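[tremlow-robotics] Re: craft stick task, who is in for Monday?

From: Savvas Raptis
To: tremlow-robotics list

Hi all,

quick one between classes so sorry for the mess. Replying to Stelios below but most of this is for everybody in the manipulation group.

Stelios Christodoulou wrote:

> Hi everyone,
>
> Trying to pin down the craft stick task before the Timcombe meet. What I have
> in my notes from the last meeting:
>
> - one stick frame, one C-clamp, both lying flat on the board
> - arm picks the frame, sets it down clear of the clamp
> - then the clamp, if there is time
>
> What I do NOT have: who builds the spare frames, whether we grab by a rail
> or go in through one of the openings, and if we are still running Rainer's
> old config or the new one. Also does anybody know where the rule sheet
> says how close the two parts start? I thought they had to be apart, but two
> people told me touching is OK.
>
> Can somebody answer before Monday please. I have to send the entry form and
> it asks for a task description, max 2000 characters, and right now I could
> fill maybe two lines.
>
> Stelios

OK in order.

Spare frames: me and whoever shows up. Regular craft sticks, two long rails and the short pieces across, wood glue, leave overnight under a book. Please do NOT use the hot glue gun again, the blobs on the underside make the frame rock and then the height is off and we chase it for an hour. If you have sticks left at home bring them, the box in the cabinet is nearly done.

Rail or opening: opening. I know half of you voted rail. But with the rail grab we come down right where the clamp is, and I dont want the fingers anywhere near that thing. Going into the opening we have some room on each side at least. Fingers down into one of the middle cells, then close on a crosspiece. Cells near the end are no good, the frame swings when you lift.

Clamp goes to the right of the frame, lying on its side, open part facing the sticks. Put it down like this every time:
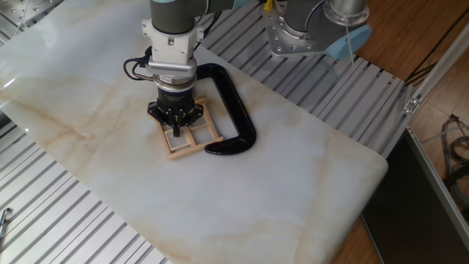 Frame and clamp on the marble board, fingers down at the frame 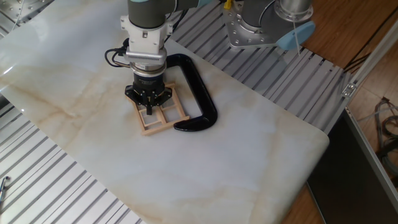

Rules: section 11, near the bottom. Parts may touch at start, may not be stacked on purpose or tied. So Stelios your two people were right. If a judge at Timcombe says otherwise show them the section, dont argue, come get me.

Config. We are on the NEW one. Rainer's old file is still on the lab machine because the other project loads it, so check the name at the top before you hit run. Old one has the approach speed way up and no slow zone over the board. If the arm comes down fast, thats the old one, hit stop. I'll rename it tonight if I remember.

Also the logging. Run number 51 got saved over by somebody, no idea who, dont care, but please use the next free number and write one line in the sheet. Run number, who, what you changed. One line! "tried stuff" is not a line. I was trying to work out on Friday why the close force was different and there was just nothing to go on.

Stuff still open:

Close force on the crosspiece. Too low and it slips, too high and we go through sticks. Undov team said they had the same headache last season and ended up with rubber tape on the fingertips. I'm ok with trying tape but ask me first, it changes the finger width and then the opening gets tight.

Clamp grab. No plan yet really. Black, shiny, round in all the wrong places. My feeling is take it on the straight part of the spine and forget the screw end, but somebody has to sit down and do it. Volunteers pls. If nobody wants it I would drop it from the entry form, the frame alone still scores, and we can allways add it at the next meet.

Second arm stays off for this task. Yes I know it would be cool.

For the form, Stelios, you can paste this and fix my spelling:

"The arm locates a small frame made of craft sticks lying next to a C-clamp, lowers the gripper into one of the frame's center openings, closes on a crosspiece, lifts and places the frame in the marked area. The two parts may be touching at the start. If time allows, the arm then picks up the clamp and places it beside the frame."

Thats nowhere near 2000 characters but I dont think they read them anyway. Maybe add something about what the students learned, they like that.

Monday, usual room, door is open from 4. First hour is only for people who havent driven the arm yet this term, the rest of you can glue sticks or look at the clamp thing. Bring a laptop if you have one, two of the lab ones are updating and wont be usable.

Van money for Timcombe also due Monday, give it to Stelios not me.

Got to run, bell

Savvas

--
tremlow-robotics mailing list
To leave the list send a mail with "unsubscribe" in the subject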